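August 8, 2022

I've been at the Walldale site for 11 days now, and most of that time has gone on one job: getting the arms to clear small things off a table and into a white plastic bin. It sounds like something you'd give a five-year-old, and a five-year-old would do it faster than I do.

The way we teach it is by remote control. I hold two handles that are linked to the two arms, and whatever my hands do, the arms copy. Everything gets recorded, both the movements and what the cameras saw, and that recording is one demonstration. The target for this task is 500 good ones. A good one means I started from the rest position, picked things up cleanly, didn't knock the bin, and went back to rest at the end. If I fumble a pick and recover, it still counts, and we put a note on it. If I fumble and give up, I delete it.

I did try the other method first, where you take hold of the arm and move it about by hand. Plostetti, where I worked before, did everything that way. It's easier to learn because you can feel the weight of what you're doing. The trouble is that your own hands and sleeves end up in every recording, and with two arms you need to be in two places. For a single arm doing one simple move I'd still pick it.

The things on the table are what you'd find in a bathroom cupboard: pill bottles, a pouch, small white cylinders, a bit of cloth. They get put in different places between runs so that the arms don't just learn one layout.

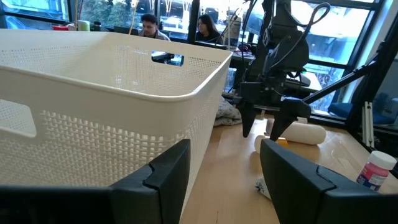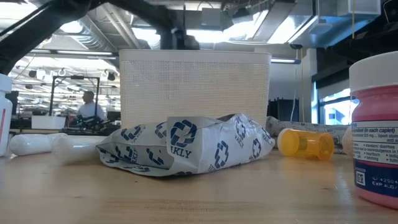
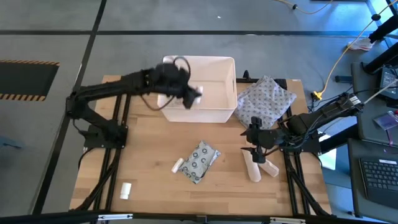
Soft packaging is the worst of it. A bottle is the same shape every time, so once you know how wide to open the fingers you can more or less do it without thinking. A plastic pouch creases in a new way whenever you put it down. If you come at it flat, the fingers slide over the top. What works for me is to look for a fold that stands up a bit, line both fingers up on either side of it, and close slowly. I can't feel anything through the handles, so I go by the picture on the screen and stop when the plastic moves.

Small cylinders roll. I lost a lot of runs in the first week by coming in at a slant and pushing the thing away with one finger before the other had got there. Straight down is better, with the fingers across the short side.

The other thing I had to learn was to be boring. In the beginning I varied my approach all the time, left arm for one run, right arm for the next, big sweeping lifts because it was more fun. When the first model was trained on my runs it dithered. It would start towards an object with one arm, stop, then start with the other. I was told, politely, that it was copying me. So now there's a rule: the nearer arm takes the object, lifts it to a hand's height above the rim, then goes across and lets go. The model trained after that was a good deal calmer, though it still drops things short of the bin more than I'd like.

I do 12 runs and then get up. Past that my wrists go stiff and the movements turn jerky, and jerky movements end up in the data along with everything else. Zedstead makes the handles we use and they're decent, but the left one has a sticky trigger that opens the gripper a moment late. I've asked for a replacement. In the meantime I let go slightly early on that side, and I do wonder what the model makes of it.

Next on the list is cloth, which I'm not looking forward to. Folding is supposed to come from the Trindade office, where they've already recorded 7 different folds, and I'm to copy their method as closely as I can. Their notes say to pinch the corner twice, once to lift it and again to get a proper hold. I tried it on Friday with a tea towel and got one fold out of it before the towel slid off the front of the table. I'll have another go at it tomorrow once I've cleared this morning's runs.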